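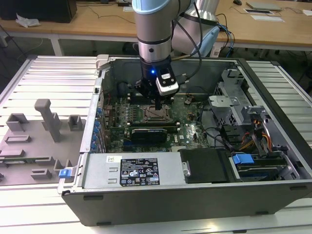
Issue 52

Posted 24 October 2026 by Jyoti Tyagi

The Gellwood tower is open on the bench, side panel off. Blue clips mark the expansion slots, and the power supply sits along the near edge. I want a part list before anything goes to Kurkholm -- their intake form rejects loose descriptions.
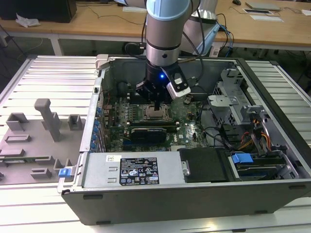
Andon Hardware Reuse Club

Drives sit in bays with a blue tab, so no screwdriver there. The gray cage blocks part of the cable route. Copy the text from the power supply label before closing the case. Omar Kanaan keeps the sheet, now at 772 rows.

Sockets get their own column. I log the bracket, the processor if fitted, and the state of the memory slots. Old paste takes up to 12 minutes to clean.

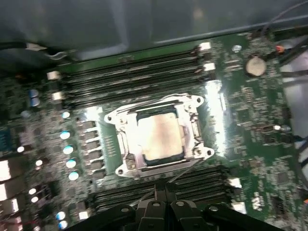
Processor in its bracket, upper memory slots unpopulated.

Next entry: cooler mounts.

3 comments | 5 shares
Contact | © Andon Hardware Reuse Club | Back to top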